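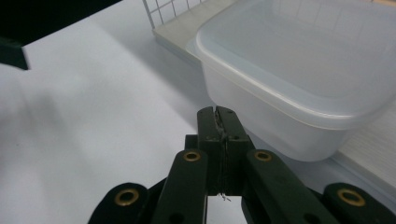 Wrist view, fingers closed, tub on the raised board to the right.

Fibers in the fingertip seam, does it matter?

lgough
Recording hand-held demos for the tub task at Fledgate. 162 episodes so far. There are whitish threads caught between the pads, with a small tuft near the bottom of the fingertip block. They show in the wrist view whenever the fingers are closed. Clean and carry on, or throw out what I have?

nastumard_c
Clean and carry on. The threads are a few pixels wide. Your policy will not key on them.

dankwa94
Disagree. The fingertips sit in the same place in every closed view, so anything stuck there is a constant feature. We trained on 78 episodes with tape residue on one pad, then wiped it off before rollout. Grasp timing got worse.

nastumard_c
78 episodes is small. Did you retrain with clean pads and compare?

dankwa94
No. Ran out of arm time in February.

nastumard_c
Then you don't know it was the tape.

cayaaba
Keep the set. Record 3 short batches with clean pads, mix them in, and check closing width on held-out episodes. I would worry more about the top edge of the tips. It looks rough, and a worn edge changes contact on a thick rim like that one.

lgough
Edge has been like that since the pads were fitted. Would teleop avoid any of this?

cayaaba
No. Same pads, same view, slower operator.

lgough
OK. Pulling the threads with tweezers, then recording the first clean batch at 3 pm.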